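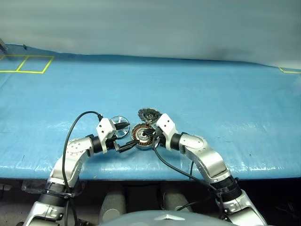 What's inside one of these little brushless motors?

Mostly copper wire wound tight around a metal core, plus a handful of metal parts that fit close together and a lot of patience when you put it all back.

I've been taking small motors apart at the bench since December, and this page is where I keep the results. It started with a Clarex fan that quit on me one evening (I had it in pieces before dinner was over!), and then I found a whole box of old Jateo motors at the surplus place on Cullinane, five for less than a sandwich, so of course I bought the box.

The windings are my favorite part of any motor, and the stator in this one has the kind I like best - copper coils pulled snug, with a dark hub in the middle. The ribbed round piece behind it has fins running out to a silver rim, and the thin disc with the angled vanes looks like a tiny propeller. I could look at those three sitting together all day.

The blue sheet on the table was the best change I made all winter. Small dark screws show up on it right away, and when I'm done I just fold in the corners and shake it out over a tray. Before that I was working on a brown towel and lost seven screws in one weekend, which I'm still finding with my socks.

A few things I do every time now: bag the screws before touching the windings, draw the lead wires on paper before unsoldering anything, and never pry on the coils, not even a little. I scraped the varnish on my first Suris and that was the end of that motor.

Next up is a bigger Suris, number 112 in my notebook, with a bearing that sounds like gravel. I'll add it to the page once I get the cap off - it's being stubborn and I'm out of penetrating oil.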